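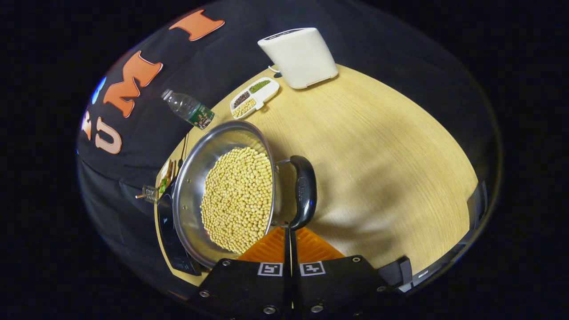

How often do the finger pads need replacing? Every 591 grasps on our log, or sooner if the zero-width check drifts by more than 2 mm.

### 4.2 Tool setup and upkeep

Same hand tool for every pan and bean task in this paper (Fig. 3). Black fingers, one square marker on each, orange ribbed housing behind. In Fig. 3 the jaws are just under the handle of a steel pan of dried soybeans, the pan on an induction cooktop. We picked the handle approach as the reference pose for all the checks below — it is the one that shows wear first.

**Start of session.** Close the fingers fully, read the width from the two markers, write it down. Open fully, same again. If closed width is off from the stored value by more than 2 mm, stop and re-zero. Re-zeroing is a short script, no tools. If it drifts again in the same session the screws are loose, go to the next paragraph.

**Screws.** The finger screws back out. Slowly, but they do. Early on we only checked them when something rattled and lost most of an afternoon of data to a left finger that had rotated slightly. Now checked every 48 grasps with a hand driver, snug only. Thread locker on the housing side, none on the finger side, we take those off too often. Fingers come from Okholm in pairs and should be swaped in pairs; a new left with an old right gives a closed width that no offset will fix.

**Markers.** Matte print, glued flat. Gloss laminate was tried and dropped, glare from the room lights cost us detections at steep angles. Wipe with a dry cloth only. Alcohol lifts the corners. A lifted corner reads as a false opening and is hard to spot in the plots — look at the marker itself before touching the calibration.

**Dust.** Dried beans shed more than we expected. It packs into the grooves of the housing and from there gets to the slide. Soft brush after every bean session, compressed air once a week, nozzle pointed away from the slide. We do not oil the slide. Oil and bean dust make a paste, and the one unit we oiled (the Zastura loaner) had to be taken apart completly.

**Repair log.** Over the 3000 grasps reported here the tool was opened up twice. First time in December, a cracked jaw after a drop onto a hard floor. Replaced, re-zeroed, the reference pose repeated before any new data was kept. Second time a sticking slide, dust again, cleaned and put back with the same parts. Fongchan Thongdee did both repairs and wrote the checklist in Appendix B, which follows the order above.

Episodes recorded between a failed width check and the last good one are thrown out, all of them. Costly but simple. We tried correcting the widths afterward on the Ondum split and the corrected episodes still trained worse than having none. Desmet split was recorded entirely after the second repair and needed no removals.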